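O preço da garra é a parte fácil

Faço orçamentos de equipamento há tempo suficiente para desconfiar de qualquer folha de cálculo que caiba num ecrã.

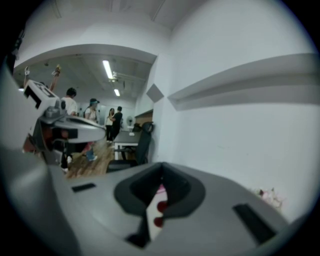

O que fica de fora da proposta

Em junho recebemos duas propostas para garras manuais, daquelas que uma pessoa segura enquanto faz a tarefa e que vão gravando os movimentos para depois ensinar o robô. A da Pradska ficava em 1.211 euros por unidade, a da Isex em 1.458. A reunião durou uma manhã inteira e passámo-la quase toda a discutir essa diferença (eu incluída, confesso, que até levei uma tabela colorida!).

Pois bem, acho que discutimos a coisa errada. A Marwa Shawky, que ia ficar a coordenar as sessões, fez a única pergunta que interessava: e as horas de quem pega naquilo? Silêncio. A nossa linha de "pessoal" dizia "a definir". Uma garra não faz nada pousada na prateleira, precisa de alguém que a segure, de alguém que prepare a mesa, de alguém que veja as gravações e deite fora as que não prestam. E precisa de sala, que é o que toda a gente se esquece de orçamentar, eu à cabeça. Parece sempre que há espaço até se porem duas pessoas de pé e mais duas a tentar conversar junto à mesa.

Comprar menos e mais devagar

A minha opinião, que já me valeu uma ou outra cara feia, é que se deve comprar metade do que se pensa precisar e guardar o resto do dinheiro para o segundo trimestre. O Ilari Suominen defende o contrário: compra-se tudo de uma vez, negoceia-se o desconto e fica o assunto arrumado. Percebo-o, o desconto existe e era bem simpático. Só que em equipamento tão novo os modelos mudam depressa, e ficar com dez unidades de uma versão que o fornecedor deixou de acompanhar sai bem mais caro do que o desconto que se perdeu. Já me aconteceu com uns tapetes transportadores da Leitão, e ainda hoje há peças deles no armazém à espera de não sei quê.

Outra mania minha: reservar 3.000 euros para peças e consertos logo no primeiro ano, numa linha separada, com nome próprio. Se a verba estiver escondida nos "diversos", em outubro já foi parar a cadeiras e a toners. A Natália Ramalho, da contabilidade, torceu o nariz ao valor e pediu-me que justificasse cada cêntimo. Não consegui, claro, como é que se justifica uma avaria que ainda não houve? Acabou por aceitar com a condição de revermos tudo a meio do ano, e achei justo.

E as sessões em si

Também mudei de ideias quanto ao calendário. Tínhamos planeado 50 sessões antes de avaliar fosse o que fosse, um número redondo que alguém escreveu e que depois ninguém se atreveu a mexer. Eu pararia muito antes para olhar para o material com calma, ver se as tarefas fazem sentido e perguntar a quem segurou a garra se lhe dói o pulso (isto parece um pormenor, mas quem nunca passou uma tarde com uma ferramenta na mão que experimente). Se for preciso trocar de fornecedor ou de tarefa, mais vale sabê-lo enquanto ainda há dinheiro para trocar.

Ficámos com a proposta da Isex, já agora. Mais cara, mas com assistência incluída e um prazo de entrega por escrito, coisa que a Pradska não nos quis dar. O Ilari continua a achar que devíamos ter encomendado o dobro.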